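January 2026, Weds

Dye bench, Milville. Cold in here till gone ten, heater on full.

Walnut hull bath – third go with the Luterari wool. 400 g fibre in the big pot, hulls soaked since Monday. Kept it under a simmer for an hour, then off and lid on. Colour coming up a decent mid brown, still a bit grey at the tips. More soaking next time, less heat. The November batch went the same way and I blamed the water, wrongly I think.

Madder: leave it alone till thermometer is replaced. Old one reads 54 whatever you put it in. Have asked Wotetti for a new probe, plus alum, plus the small jugs. Order total 3,554 with the yarn on it, which can't be right, pls somebody check before it goes off.
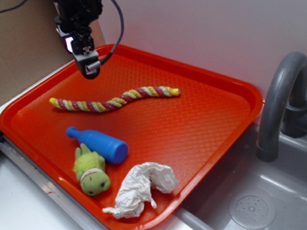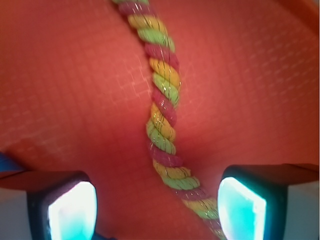
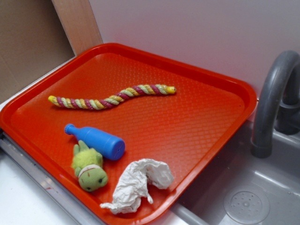
Samples for the Mets blanket: the client wants "rust but not orange". Have tried iron after madder, one quick dip. Goes plum if you look away. Best strip so far was the one with 20 seconds in the iron and straight out to rinse. Pinned to the board, bottom row, label's smudged but it's the only one with a knot in the end.

Do not use the dented pan for iron again, it was meant for onion skins and now everthing out of it comes up olive.

Rinse water – roughly four changes before the walnut stopped bleeding. Could be the hulls, could be I skimped on the scour. Weigh the next lot dry and write it DOWN this time.

To do: strain the hull bath and keep it, new labels (pencil not biro), ring Luterari re the missing cones, wash the muslin befor it sets like a board.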